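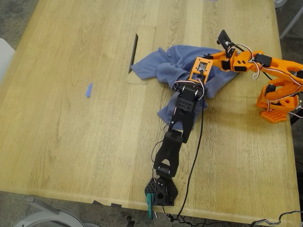 橡木桌面平时用什么布擦?
用洗过几次的棉布,拧到不滴水,顺着木纹擦一遍,再换一块干布收掉水汽。新买的深色布先单独洗两次再用,免得掉色。

橡木桌与布:Erska 工作室的桌面图集

Erska 一共有12张橡木桌,都是 Maeng 木工坊做的,分两批送来。这一页放的是桌面的照片和使用、保养的记录,给在这里用桌子的人看,也给来问过桌子怎么养的人看。文字由 Da-eun Jang 整理,保养部分经 Kyung-hwa Yoon 看过。以后有新照片会接着往下放,旧的不撤。

图注
浅色橡木桌面,直纹,前沿做成圆边,地上是灰色地毯。桌上有一块揉皱的蓝布。

关于木料
桌面用的是白橡,选料的时候定的是直纹。山纹好看,可是几块板拼在一起,纹路会各走各的,我们想要桌面安静一点。Maeng 那边把料留了一个冬天,到第二年春天才开始拼板。
颜色上没有染,也没有漂白。送来的时候比现在浅,用久了慢慢偏黄,靠窗的几张变得更快。Ji-hoon Lim 提过把桌子定期换位置,让颜色走得匀一些,后来每隔半年换一次,六月换一次,十二月换一次。
桌深78厘米,比一般书桌深。摊开一件外套,前面还剩得下放手的地方。

关于圆边
前沿的圆边是第二批才加的。第一批是直角倒小边,小臂压久了会有一道印子,冬天穿毛衣还好,夏天短袖就很明显。第二批改圆以后,第一批也送回去重新修了前沿。修过的桌子前沿颜色比桌面浅一些,过了一个夏天就看不大出来了。
圆边也有不方便的地方。夹台灯的时候,夹口要往里多伸一点,吃住平的那一段再拧紧,只夹在弧面上会滑。夹子和木头之间垫一片软木或者毛毡,厚两毫米就够。拧到不晃为止,再用力就会留压痕。
压痕浅的话可以救。拿湿棉布盖在上面,隔着布用熨斗中温烫几秒,木纤维会鼓起来一些。烫完等一天,干透了再补油。木纤维已经断掉的地方烫不回来。

关于油
桌面上的是硬蜡油,牌子是 Gekus,哑光。当初也试过亮面的 Cerno,灯一照反光太重,试了一张就停了,那张后来打磨掉重新上了 Gekus。
补油每年一次,通常排在十二月的某个星期六,早上九点开始。做法如下:
先把桌上的东西全部搬走,吸尘,用拧干的布擦一遍,等两个小时。
用320目砂纸顺纹轻轻带过,手感发涩的地方多带几下,粉尘擦干净。
油倒在布上,不要直接倒在桌面上。薄薄推开,从远的一边往自己这边推。
十五分钟以后用干净的布把多余的油收掉。摸上去应该不粘。
过夜,第二天下午可以放轻的东西,一个星期以后再放重物和杯子。

擦过油的布不能团起来扔进垃圾桶,会自己发热,有起火的危险。要摊平晾在室外,或者泡进水里,装进带盖的金属桶再处理。这一条请每个人都照做。

关于布
工作室里的布分三种颜色,蓝的擦桌面,白的收水,灰的擦油。颜色是 Jin-sol Seol 定的,她之前用的是标签,洗几次就掉了。
蓝布是棉的,四边锁过边。用完抖开,搭在柜子侧面的杆子上。湿着揉成一团放在桌上过夜,底下的木头会起一圈深色的印,橡木里有单宁,如果旁边再有铁的东西,印子会发黑。
蓝布每周洗一次,和白布分开,水温四十度,不加柔顺剂。加了柔顺剂的布吸水变差,擦过的桌面还会留一层膜,下次补油不容易吃进去。
叠法没有特别规定,对折两次,大小正好放进抽屉。皱了不用熨。
现在的布用到编号83。洗到边上开线的就改作灰布用,剪掉线头,擦完油就不再回收。

关于水印和黑斑
杯底的白圈多半是水汽停在油层里,放一两天会自己淡下去。淡不下去的,用细的白色百洁布蘸一点油,顺纹轻擦,再收干。
黑斑麻烦一些。是铁和单宁碰到水以后变的颜色,进到木头里面了。编号1173的那张桌子右后角有过一块,是湿的铁罐放了一个周末留下的。Jin-sol Jang 用草酸溶液处理过,戴手套和护目镜,开着窗,涂了两遍,中间用清水擦净,颜色退了八成。之后那一块单独打磨、补油,和旁边的颜色差了一个夏天。桌子编号接的是 Maeng 自己的出厂序号,所以数字比较大,第一次来的人常常会问。
圆珠笔印用酒精可以擦淡,可是酒精也会把油带走,擦完要补。铅笔印用橡皮就行。胶带不要直接贴在桌面上,撕的时候会把油层拉起来,一定要贴的话用和纸胶带,当天撕掉。

关于地毯
地毯是灰色的方块毯,可以单块拿起来换。铺在桌子下面主要是为了静,挪椅子的声音小很多。
桌脚底下垫了硬的圆片。原先用毛毡,在地毯上站不稳,桌子会跟着手的动作轻微地晃。换成硬片以后好了。
打磨的时候地毯一定要盖。木粉掉进绒里,吸尘器要来回吸好几遍。盖布用旧床单,四角用东西压住。滴了油的话马上用纸吸,不要来回擦,然后把那一块换下来洗。备用的毯块在走廊柜子最下层,还剩六块。

关于线
从桌面垂到地上的线,请留一点余量,不要绷紧,也不要从椅子轮子底下过。桌面上嵌有长方形的线孔,面板和桌面齐平。深色的橡胶线皮长时间压在油面上有时会印色,过几天挪一挪位置。

几个常被问到的地方
桌面能不能放热锅:请垫隔热垫,硬蜡油受不了直接放上来的锅底。
能不能借蓝布:可以,用完放进水槽边的篮子。
冬天拼缝会不会开:第一年有两张开过细缝,屋里加了加湿以后合上了。湿度现在保持在百分之四十五到五十五,暖气开着的时候每天早上看一次。
能不能自己补油:小块可以,油和灰布在柜子里,补完在本子上写桌子编号和位置。整张桌面请等十二月一起做。

补记
Kyung-hwa Yoon 提醒,新到的一罐 Gekus 比上一罐稠,用之前要多搅一会儿,从罐底往上搅。罐盖内侧结的皮挑掉,不要搅进去。
靠门的那张桌子前沿有一小段发涩,先记在这里,下次补油的时候多带几下砂纸。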